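Tuning grip checks for soft packaging in Grulamier

Chip bags are where a tidy grasp planner goes to be humbled. The depth image says one shape, the fingers find another, and the shiny foil gives the depth camera a hole right where you wanted a grasp point. What follows is the setup we use for picking snacks out of a wire basket with the stock Grulamier planner and a few edits to its config. You need version 6 or later and a working hand-eye calibration.

Step 1. Stop trusting depth on foil. In the perception config, set fill_holes to mask. The planner will then take the outline from the color image and fit a plane through whatever depth survives inside it. The plane will be a little wrong. It is still better than a bag with a crater in it.

Step 2. Mask the wire. Open the mesh filter and draw the basket region once, by hand. Skip this and the segmenter will happily offer you every square of the grid as an object, and I have watched it rank 372 of them above the chips.

Step 3. Close on width, then on effort. Set close_mode to two_stage. The fingers go to the estimated width first, then creep in until motor current rises. With green foil between the pads, the wrist view should look something like this:

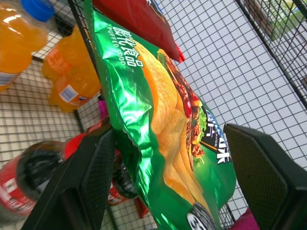
Why not use motor current alone?
A puffy bag pushes back so gently that the current barely moves until the bag is badly squashed, so the width stage has to do most of the work.

Step 4. Add a lift check. Raise the gripper 2 cm, pause, and compare the wrist image with the one taken at closing. If the bag's outline has slid in the image, open, back off and replan. Cap the retries at 9 – beyond that you are just massaging the bag.

Step 5. Fence off the second arm. Give each arm its own zone and let only one hold the lock for the basket. The free arm can wait nearby with its gripper open, looking eager. 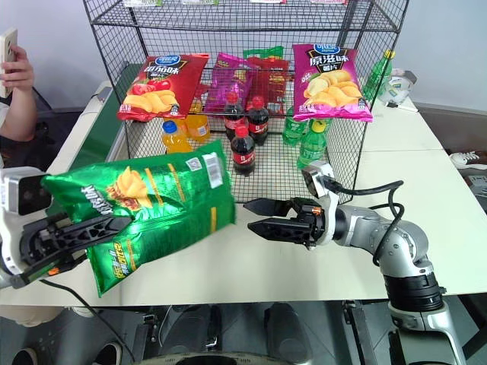
Posted by the Cantero tools desk
Role: grasp planning and config support

Step 6. Save the run before you touch anything else. The log viewer keeps only the last session, a design choice I have feelings about. Export it with both wrist streams and the head stream, then scrub to the moment of closing. If the head view shows a good hold and the lift check still failed, raise slip_tolerance one notch and try again.

Bottles want their own profile. Copy the default, switch close_mode back to effort, and leave fill_holes off unless your drinks come in foil too.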